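Search this site Go

Uibo drawer organizer, long-term review
March 11, 2020
By Milagros Zapata

The Uibo is a six-bay insert for shallow workshop drawers, sold flat and held together by slotted corners. I bought two sets in July and put them into a parts cabinet that had previously used the Platura trays. This review covers fit, divider strength and wear.

Assembly took 30 minutes for the first set and less for the second. The slots are tight, and a rubber mallet helps. The printed instructions show the long rail upside down in step four. Once seated, the corners do not creep, even in a drawer that gets slammed.

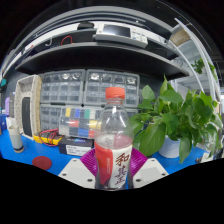
Liam Mac Mathúna wrote in to say that his rails arrived bowed and had to be clamped flat overnight before the slots would line up. Mine were straight, but the seller does exchange bowed rails on request.

Divider strength was checked by filling one bay with M5 hex nuts, 2513 g in all, and leaving it for a week. The divider leaned by almost 2 mm at the top edge and came back when unloaded. The Platura tray, given the same load, took a permanent set. For screws, fuses and connectors either product is fine. For drill bits and sockets I would only use the Uibo.

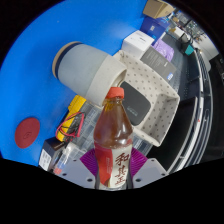
Has the label channel been any trouble, asks Baiba Sakalauskas, whose paper strips slide out whenever the drawer is opened fast. Yes. The channel is too wide for ordinary card. Two layers of card, or one strip of thin plastic, will hold.

Inside width is the main limit. The rails trim down to 285 mm and no further, so narrow drawers are out. Cutting them shorter removes the last slot and leaves one corner unsupported.
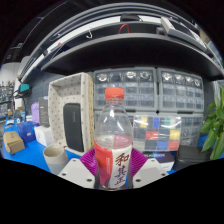 Bottle with red and white label, screw cap on.

Wear after eight months is light. The bay floors have scratches from steel parts, and one divider has a white stress mark near the slot where I forced it in crooked. Machine oil wipes off with dish soap. Acetone dulls the finish, so keep it away from the rails.

The Sollari insert costs less and has a softer floor, which is quieter with small hardware. Its dividers move in fixed steps that are too coarse for resistors or small springs.
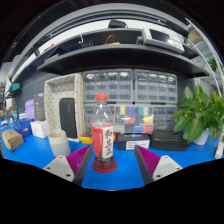 The Uibo's steps are half that size, and the dividers can be shifted without emptying the neighboring bays. I have rearranged mine four times. The slots are still tight enough that a divider needs a firm pull to come out.

Rating: 4 out of 5. One point off for the label channel and the instruction sheet.

Contact | Copyright 2020 Zolance Workshop Reviews | Back to top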